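Do we need the capsule wardrobe, the capsule kitchen, the capsule everything?

8th August

Every summer somebody sends me a link about living with less, and every summer I read it through to the end, muttering. This year's is a paid course from an outfit called Vakutow. It costs 165 pounds and promises to cut your belongings down to 430 items. I'd like to know who settled on 430, and whether a pair of socks is one or two. The sales page doesn't say.

I did try it once, the free version. I gave away up to 680 things over a wet September, mostly books, and bought a fair few of them back from the same charity shop in Trirholm by Christmas. My rooms looked lovely for a fortnight. Then I needed a colander.
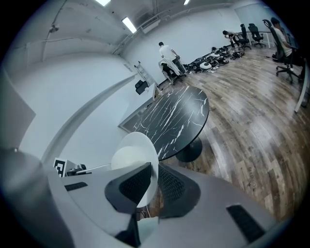

The round table with the marble pattern, which is staying.

What bothers me is the maths. The course says its students save 1738 pounds in their first year, but I can't find where that comes from, or whether it includes the fee. Then there's the shop. Having thrown out your jars, you are invited to buy better jars - matching ones, with lids.

I'm not against a clear-out. The cupboard under my stairs could do with one. I just don't think I should have to pay a stranger to tell me so, and I'm keeping both tin openers.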